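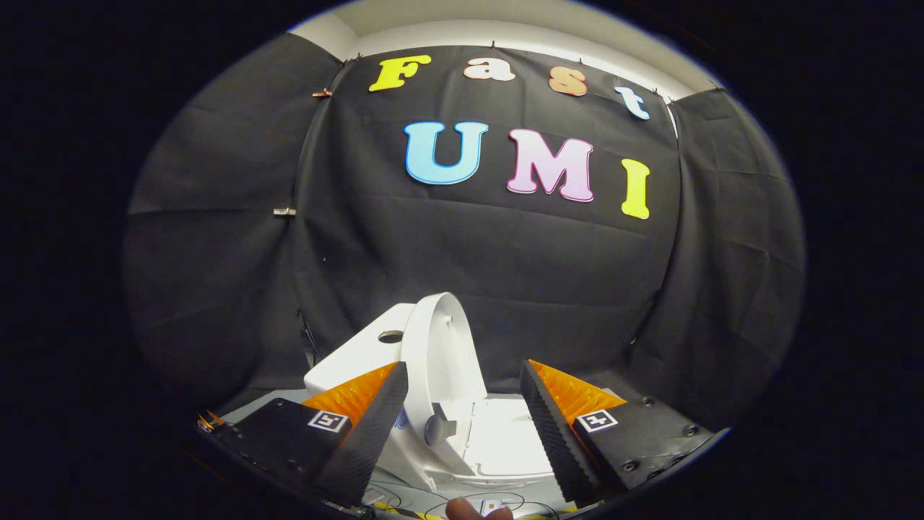
保洁领班被调去录机器人示范数据，工时、补贴和以后的岗位该怎么谈

我在 Irka 做保洁，带班，项目在 Gundorura 园区，负责里面的 59 间卫生间和配套的茶水间。公司去年跟一家叫 Hsu 的单位签了合作，要上一种能做卫生间基础清洁的机器，内部叫 Brureo，说是 3 月开始在一栋楼试用。试用之前要先教它动作，教的办法就是让会干活的人手里拿着夹爪把动作做一遍，机器照着录下来的东西学。现在我半天在现场带班，半天在录制间。录制间里挂着黑布，前面放一个白马桶，盖子竖着，夹爪的两根手指张开对着它，指头内侧贴了橙色的垫子。我的活就是拿着这个夹爪对着马桶练动作，比如盖子的掀和放，做得不好就重来。

活本身不算难，比拖地轻，但是跟以前的干法很不一样。以前我合盖子是顺手一带，根本不过脑子。现在要慢，手不能挡镜头，不能突然加速，中途停一下也不行，停了这一条就废。录一个上午下来腰没事，手腕和大拇指根疼。我问过能不能换左手，对方说左手的数据另算，先不要。

下面是我拿不准的几件事，想问问有没有经历过的。

一是工时。录制按合格条数记，废的不算。我做废的比年轻的多，同样坐一上午，记下来的比人家少。公司说总工资不变，但是绩效那一块从现场评分改成了录制合格数，我算下来是吃亏的。

二是补贴。口头说参加录制的每个月加 2,000 元，录到试用结束为止。没有写进任何东西里，主管说走的是项目奖金，不用签。上个月的还没见到，说是要等 Hsu 那边结账。

三是以后的事。班组现在 30 个人，主管在会上说“不裁人，只优化排班”。我听这句话心里没底。底下的人问我，我也答不上来。有两个阿姨明说不愿意去录，说教会了它自己就没饭吃。我作为领班又要动员她们去，话不好讲。

四是 2月1日发了一张岗位意向表，让选“现场保洁”“设备协同”“示范采集”，没有岗位说明，也没有工资标准，只有一栏签名。我还没交。

合同是正常的劳动合同，岗位写的保洁领班，地点写的 Gundorura 园区。想知道这张表能不能不签，签的话选哪个，补贴要怎么要才合适。我不想闹僵，干了这些年，同事都熟。

补充：有人留言问录制间在哪，就在园区里面，走过去几分钟，不涉及换地点。另外录制的时候镜头主要对着夹爪和东西，有时候会拍到手指，脸没有拍过。

发帖人：南门工具间

共 3 条回复

灰色水桶

早点找下家。机器来了哪有不减人的，说得再好听都一样。我们那边上洗地机的时候也说不裁，后来合同到期就不续了，也不算裁。补贴没写下来就当没有。

半自动工位

我在工厂做过类似的事，装配线上机械臂之前让我们这些老工人去做示范，后来我转去做设备那一边，两头都待过，说一下我的看法。法律上的细节各地不一样，拿不准的去当地劳动部门问一下，电话就能问。

先说那张表。意向表和变更劳动合同是两码事，但是很多单位会把它当成你同意调岗的证据，所以不要空着条件签名。我当时的做法是在表上照实填，然后在空白处手写一句：“以上为意向，具体岗位职责、工资构成及工时以双方书面确认为准。”写完拍照留底再交。人事看了没说什么，后来谈的时候这句话起了作用。你如果一直不交，主管可能会催，也可能直接替你归到某一类里去，所以我倾向于交，但要带上这句话。

选哪个，要看你想干什么。我按我自己的经历讲：

“示范采集”是阶段性的。动作录够了，这个岗位就会缩掉，或者换到别的动作、别的地点去。你那边录的是马桶盖，接下来可能是擦台面、换纸，也可能由 Hsu 自己的人在别处录。把它当成长期岗位选进去，原来的领班位置空出来给了别人，到时候回不去。除非公司书面写明采集结束以后回原岗、原待遇，否则我不会选这个。

“设备协同”听着好，里面差别很大。有的是真学东西，机器报错怎么处理、路线怎么改、耗材怎么换，厂家有培训。有的就是跟在机器后面把它没弄干净的地方补一遍，一个人管几层楼，比以前还累，工资照旧。你要问清楚是哪一种。问法可以具体一点：一个人看几台，机器停在门口出不来归谁管，夜里报警要不要接电话，培训算不算上班时间。问这些主管答不上来也正常，说明他们自己还没想好，那就更不应该先签。

“现场保洁”对你来说最稳，合同上就是这个岗位。坏处是以后排班压缩的时候先动的也是现场。

再说工时。按合格条数算绩效，这个我是反对的。废不废跟很多东西有关，镜头角度、线有没有缠住、东西有没有摆偏，不全在你手上。我们那时候一开始也这么算，老师傅普遍比学徒低。年轻人从来没形成过习惯，叫他慢他就慢，老师傅的手已经有自己的节奏了，改起来反而费劲。后来我们几个人一起去找车间，改成按在岗时间算，质量另外由设备组抽查，太差的培训，不扣钱。你可以提同样的要求。理由也好讲：你是被公司安排去的，人在那里就是在上班。绩效办法从现场评分改成合格数，属于改工资构成，应该跟你们商量并且写下来。

平时自己记一个本子，几点到几点在录制间，做了什么，废了多少，废的原因是什么。原因这一栏很重要。记上一段时间你就知道哪些是手的问题，哪些是场地的问题，拿去跟主管谈也有东西可看。

手腕疼不要拖。夹爪端着时间长了，大拇指根那里很容易发炎，我有个同组的就是这样。要求定时休息，干一阵换一个人，把它当成正常的操作安排提出来。疼得厉害就去看，病历和发票留着，跟主管在聊天软件上说一声，留个文字。

补贴的事，我建议这样发一条消息：“主管好，关于录制期间每月 2,000 元的项目奖金，班组里有人问发放时间和发放到哪个月，麻烦您回复一下，我好跟大家说明。”语气平常，又把数额和名目都写进去了。他回了，就有了书面的东西。他打电话回你，你再补一条“刚才电话里您说的是某月某日发，我就这样通知了”。Hsu 什么时候跟公司结账是公司的事，跟你们的工资没有关系，这点可以讲，不用讲得太冲。

至于那两个不愿意去的阿姨，我的意见是不要硬动员。你可以把知道的和不知道的都告诉她们，钱是多少、有没有写下来、录到什么时候、以后怎么安排还没说法，让她们自己定。你替公司打包票，将来落空了，她们找的是你。我当时就吃过这个亏，跟组里人讲“放心去，回来位置还在”，结果回来位置没有了，有人到现在不跟我说话。

“不裁人，只优化排班”这句话，可以请他们再讲细一点：试用那栋楼现在的班次怎么变，少下来的工时去哪里，自然离职的岗位补不补，合同到期的续不续。不补不续也是减人。这些问题最好由几个人一起提，有工会的走工会，没有的话写一页纸，愿意的签个名交上去。一个领班单独去提容易被当成带头的。

最后讲一点我看到的变化，供你参考，不一定跟你们一样。我们线上机械臂之后，重复的那部分确实少了，人并没有马上少很多，因为它经常停。停的时候要懂原来那道活的人去看，光会按复位键的人看不出毛病在哪。所以头一年老工人还挺吃香。第二年稳定了，就不那么需要了。也就是说你手里有谈条件的时间，但时间不长，试用开始前后是最好谈的。

三楼茶水间常客

我是物业甲方这边的，管过保洁外包，换个角度说几句，上面那位讲的我大部分同意。

第一，甲方跟保洁公司的合同一般写明岗位人数或者工时，机器进来以后要不要减，得看合同怎么改。你们在 Gundorura 的 30 个人如果是写在服务合同里的，公司单方面减不了，减了甲方会扣钱。反过来，甲方要是提出降价，公司就一定会减。所以你可以侧面打听一下服务合同哪年到期，那个时间点比试用重要。

第二，卫生间这种地方机器能干的很有限。平时演示都挑条件好的，灯亮，东西摆正，旁边没有人。实际的卫生间地上有水，隔间门往里开，有人在用，拖把桶挡着路。盖子竖着它能处理，盖子上搭着一件衣服它怎么办，我看过几家的方案，都是写“通知人工”。59 间卫生间全交给它，短期内我不信。但是巡查、补纸记录、夜里没人时段的基础清洁，这部分可能会先动，夜班的人要多留心。

第三，试用期间的考核怎么定，你作为领班应该争取参与。我们那次试用就没有让现场的人参加，结果机器跑完算一遍，人去补做又没有记录，月底报表上看着全是机器干的，人成了多余的。后来保洁那边有意见，才加了一张补做单，哪间、补了什么、用了几分钟，写下来。建议你们从试用头一天就要这张单子，别等。它对公司也有用，公司要拿这个去跟供应商谈价。

第四点跟楼上不太一样。他不建议选采集，我觉得如果能谈成“领班兼采集”，其实可以去。现场的人里懂这套东西的很少，你知道动作怎么拆、哪种情况会失败，后面写作业标准、培训新人都用得上。前提还是职务不变，写下来，时间按上班算。谈不成就算了。

肖像和隐私那个，只拍到手指问题不大，不过可以问一句录下来的东西归谁、拿去做什么用，公司应当给得出说法。如果哪天要求录声音或者拍脸，要另外签同意书。

南门工具间（发帖人）

谢谢几位。意向表按半自动工位说的办法交了，选的现场保洁，手写了那句话，人事收的时候看了一眼，没有退。

补贴的消息也发了，主管隔天回的，说跟这个月工资一起发，录到 3 月底，有文字了。到时候没到账我再上来说。

条数改工时的事他说要问上面，还没有答复。我跟班组里另外几个在录的讲了记本子，大家都开始记。记下来看，我自己废的里头有一部分是线拖在下面，手一转就带到，跟录制间的人说了，他们答应把线重新理一下。

补做单我提了，主管让我先拟一个样子出来。三楼茶水间常客，方便的话能不能把你们那张单子的栏目发一下，我照着改。

三楼茶水间常客

栏目是这些：日期，楼层，房间号，机器完成时间，发现的问题，补做内容，用时，补做人签名，领班签名。原来还有一栏“问题原因”，大家都写“没弄干净”，后来改成打勾，勾漏扫、碰歪、没进门、有人占用、其他。打勾的快，阿姨们也愿意填。用时那栏不要删，公司多半会想删。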